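Plometti gripper kit, thread. We've had the 2-finger version on loan at the Gadham bench and I'm posting notes as I go. No payment, and the kit goes back in October.

What's in the box: gripper, wrist camera mount, one cable, a printed sheet of torque values. The adapter plate is sold separately. Ours came from Mogensen and needed 4 bolts that neither company supplies.

Setup took 40 minutes, most of it spent on the driver. The installer wants an older library than the one the manual names. Skorkitstead publishes a patched version – use that one.

Fingers are a bar linkage with flat pads. Parallel motion is good through most of the stroke. Near full open I can feel some play at the joints by hand, so I wouldn't plan precision grasps out there.
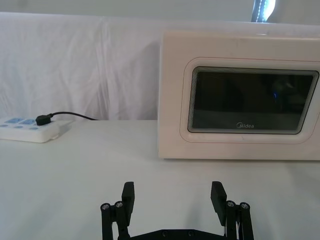
Gadham, 2019-05-19

Wrist view with the gripper open, facing the Midea microwave. Both pads stay in view with clear table between them, so you can judge a grasp from this camera alone. The power strip at left is in view too.

White appliance, white table, white cloth: a hard case for edge detection. The dark door window is the easiest thing to lock on to. The body outline is much weaker, and I'd add a side light before trusting it.

Grip force is set in 22 steps. The low steps are too close together to be useful. The high ones are fine.

Software logs every move to plain text, one line per command. Good. There is no way to turn it off – less good on a small disk.

Still to test: pad wear, and whether the calibration survives a power cycle. The manual says it does. The support page says to redo it each time.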